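Katona opens Ravlow workshop to visitors in November

HOTEVLEY: Katona will open its Ravlow automation workshop to the public for one afternoon in November, with demonstrations of hand-held gripper tools used to record manual tasks for robot training.

Visitors will be admitted from 1 pm in groups of up to 46. Each session covers tool calibration, a bench demonstration and a review of recorded trials. The tools are two-fingered and are operated directly by the demonstrator, with no robot arm required at the recording stage.
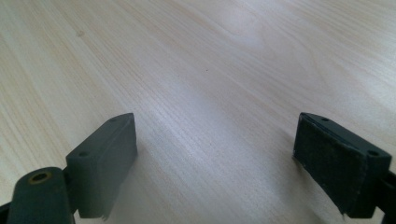

The Ravlow program has logged 1,687 trials to date, nearly 1,000 of them at the company's Karkudar site. Recordings are checked for finger position and lighting before they are catalogued. Trials that fail either check are labelled and stored separately.

Finger pads are treated as consumables and are inspected at the start of each shift. Staff will show the replacement procedure and answer technical questions at the end of each session.

Entry is free. Bookings close 5 days before the event and can be made through the Hotevley office. Enclosed footwear is required in the workshop. Parking is available at the rear of the building.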